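Grout between kitchen tiles turning dark again after cleaning

Posted by Sze-wing Mok, 7 Nov 2024

Hello everyone. I moved in spring to an apartment in Lallstead and the kitchen has a floor with small cream tiles. The grout between them was gray when I came, and I thought this was the color. Then I cleaned one corner with baking soda and a brush, and the grout was almost white. So I did the whole floor, which took me two evenings on my knees. I was very happy with it.

The problem is that after 11 days it was dark again near the stove and the sink, and now after one month I cannot see any difference from before. I mop two times a week with warm water and the Grakik floor soap, one cap in the bucket, sometimes a little more if the floor is sticky. I do not wear shoes inside.

Am I doing something wrong, or is the grout simply too old? The landlord says the building had new floors 10 years ago, and he does not want to pay for new grout. I would like to solve it myself if it is not too expensive.

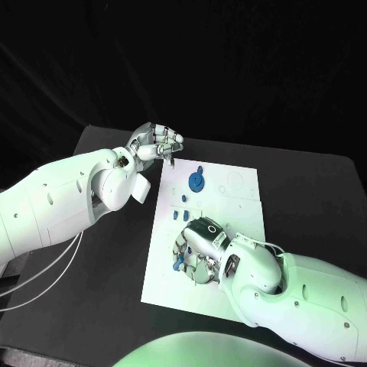 Home & Garden > Floors and Tile

2 replies

Chia-hao Chung

I had the same problem in my old place. Your grout has probably no sealer on it anymore. Grout without sealer is like a sponge, so the dirty mop water goes in and stays there.

You can test this in one minute. Put a few drops of water on the grout, in a place where you walk often, and wait. If the drops stay round on top, the sealer is still good. If the line becomes dark quickly, the water is going in and you need to seal.

Also, please look at how much soap you use. "A little more if the floor is sticky" is maybe the reason why it is sticky. Soap which is not rinsed stays on the floor as a thin film and catches the dust from your socks. For a few weeks I would mop with half of the soap, and then go over it once more with clean water. Change the water when it looks gray, even if you are only in the middle of the room.

For the sealing I did it in this order:

Clean the grout with baking soda paste and a stiff nylon brush. Do not use a metal brush, it scratches the tile.
Rinse two times and dry with an old towel.
Let the floor dry for a full day, or two days if the weather is humid.
Put the sealer on the lines with a small brush, and wipe the tiles before it dries on them.
Follow the waiting time on the bottle before you walk or cook there.

I bought mine at Chuang, the hardware shop near the station. It was a small bottle and I still have half of it. My kitchen was not big – the whole job was one afternoon, without counting the drying.

One more thing. If your tiles are natural stone, do not use vinegar. Many people recommend it, but it can damage stone, and it is also not good for the grout if you use it again and again.

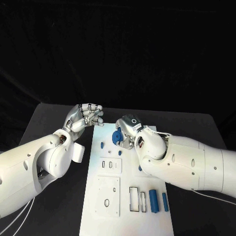
Do I have to seal the tiles too, or only the lines?

Only the lines, if your tiles are glazed ceramic. The glaze does not take the sealer, so it would just dry on top and leave a cloudy mark. Unglazed tiles and most stone need sealer on the whole surface.

Shirley Cloutier

just use bleach, works every time for me. open the window

Sze-wing Mok

Thank you both. I did the water test beside the stove and the line became dark almost at once, so I think Chia-hao is right about the sealer. The tiles are shiny, so I suppose they are glazed. I do not like the smell of bleach in a small kitchen, but thank you, Shirley. I will try with less soap this week and buy the sealer after that.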